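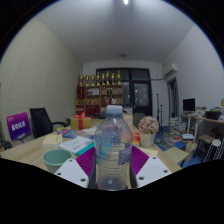 Zhuoran Qin
Research Engineer, Skuvar Hardware Group

3.2 Finger pads and their upkeep

Most papers on hand-held grippers say little about pad wear. We think this hides a good share of reported failures. Our unit has two white finger plates, each with a purple ribbed pad. The Nistura manual says to replace pads every 2,000 grasps. We found no data behind that number and did not follow it.
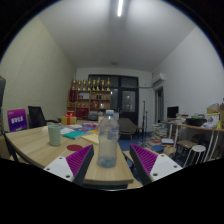 Last changed: Oct 20, 2019

Figure 1. Plastic bottles at the table used for grip checks. Top: bottle with a white cap, between the jaws. Bottom: bottle with a light blue cap, partly filled.

Every 15 sessions we wiped the pads, tightened the plate screws and repeated 20 grasps. Slips fell by almost 5 percent – a gain too small to credit to cleaning alone. Ding's claim that ribs "self-clear" remains untested.

Comments (2)

Qianru Shen: Did you retighten before or after wiping? It matters for the baseline.

kenwood_lab: Same pads here, and I don't trust the manual either.

This site uses cookies. Accept | Settings

Related items
3.1 Plate alignment
3.3 Screw torque and drift
January bench notes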